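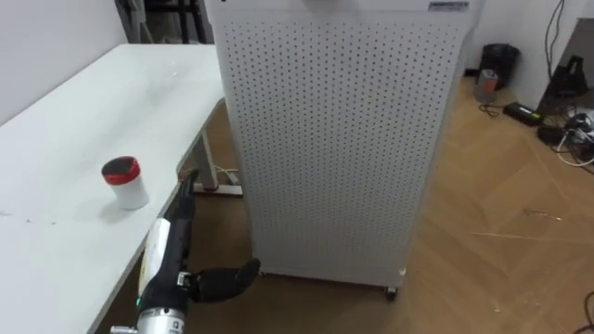

Head camera view: the jar on the table, the arm reaching up from below.

Success rate drops when the jar is near the table edge. Is my eval wrong or is my policy wrong?

Posted by Matěj Kuruc, 8/3/20

We train a grasping policy by imitation. It gets 1000 demonstrations, all teleoperated, and a head camera as the only input. The task is "pick up the jar with the red lid." With the jar in the middle of the table it does well enough that I started writing the abstract. With the jar closer to the front edge it goes for a spot next to the jar, closes on air, and lifts the air very carefully.

My labmate says I need more data. My advisor says I need fewer opinions. Before I spend another November teleoperating, is there a standard way to tell a coverage problem from a camera problem? I run 60 trials per condition and the jar position is set by hand.

Vendula Tichý

Plot where the jar was at the start of every demonstration. Do this today, it takes one script. When we did it for the Andard baseline, 700 of our demos had the jar in a patch you could cover with a dinner plate, and we had described the placement as "randomized" in two drafts. People are terrible at random. They put the jar where it is comfortable to reach.

If your edge positions turn out to be well covered, freeze the policy and look at what the camera gets during the approach. A head camera can lose the jar behind the hand right when it matters. Tape a grid on the table and run the same positions with the arm coming in from the other side. If the failures move with the arm, it's occlusion. If they stay put, it's the data.

Also, stop placing the jar by hand for eval. Draw the positions beforehand and print the list.

Skundgate

more data

Jolow

Had the same thing, was the camera calibration. Someone had bumped the head mount and everything was off by 2 cm. Check that first, it's free. Mine cost me a workshop paper.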